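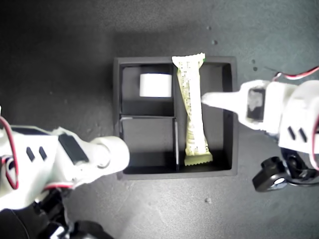 De: Keegan Lemieux
Para: lista drenddale-manipulacion
Asunto: Re: Par cortado en la pinza derecha durante la extracción de la bandeja
Diciembre, 17:04

Sigo con el hilo de la pinza derecha porque hay datos nuevos y porque el parche que circuló no es seguro tal como está.

Resumen para quien no lo tenga a mano. La tarea consiste en pasar una barrita envuelta entre el compartimento largo de la bandeja y la mesa, con los dos brazos montados a ambos lados. El servo de la pinza derecha entra en protección por sobrecarga, corta el par y los dedos quedan libres. El controlador Fotov sigue leyendo la última posición válida y da el agarre por bueno. El brazo continúa la trayectoria con la pinza sin par y el registro no muestra ningún error.

En la serie de 1.000 ciclos que lanzamos con el firmware actual tenemos 17 cortes de par. En todos ellos la consigna de cierre quedaba por debajo de la apertura real, con el envoltorio doblado sobre sí mismo entre los dedos. El servo empuja contra un tope que no puede alcanzar, la corriente no baja y la protección salta. El brazo izquierdo usa la misma consigna y no ha dado ningún corte, pero en esta tarea apenas cierra sobre nada, de modo que no sirve como comparación.

Descartados hasta ahora: la alimentación (medida en el conector, sin caídas), el cableado del servo (cambiado entero) y la calibración del cero. El divisor de la bandeja tampoco interviene. Los cortes aparecen igual con el objeto fuera de ella.

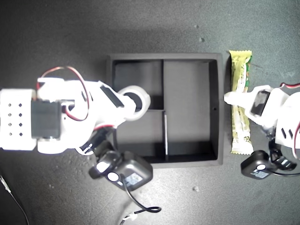
Yara Fakhoury escribió:

Lo de la consigna me cuadra. Lo que no veo es por qué tarda tanto en enterarse el supervisor. El bit de sobrecarga está en el registro de estado del servo desde el primer instante y Warrier lo publica, así que alguien lo está filtrando por el camino. En mi puesto lo arreglé rearmando el par de forma automática cuando el bit se activa. Llevo varias sesiones así y no ha vuelto a pararse. Adjunté el parche en el mensaje anterior. ¿Hay alguna razón para no subirlo a la rama principal?

--- fin del mensaje citado ---

Sí, la hay. El rearme automático devuelve el par con la consigna antigua todavía cargada. Si alguien ha metido la mano para retirar el objeto, los dedos se cierran sobre ella sin aviso. Lo he reproducido en banco con un taco de espuma: el cierre es inmediato y a velocidad máxima. Pido que se retire el parche de todos los puestos, también del de Droststead, hasta que haya otra cosa.

En cuanto al filtrado, tienes razón. El supervisor exige que el bit se mantenga activo durante cuatro lecturas seguidas, una cada 100 ms, y el contador se reinicia con cualquier trama perdida. Con el bus cargado por los dos brazos se pierden bastantes.

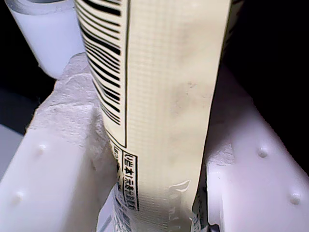
Barrita entre los dedos de la pinza, con el código de barras a la vista.

Propuesta de cambio:

1. Limitar la corriente de cierre en el propio servo y dejar de depender de la posición como criterio de agarre.
2. Parar ambos brazos con la primera lectura del bit, sin contador.
3. Antes de cualquier rearme, igualar la consigna a la posición leída. El rearme, siempre manual y con confirmación del operador.

El punto 2 dará paradas falsas. Lo prefiero a la situación actual.

Me falta por saber si el límite de corriente sobrevive a un corte de alimentación o si hay que escribirlo en cada arranque. La hoja de datos se contradice. Si alguien lo ha medido, que conteste en este hilo y no en privado.

Keegan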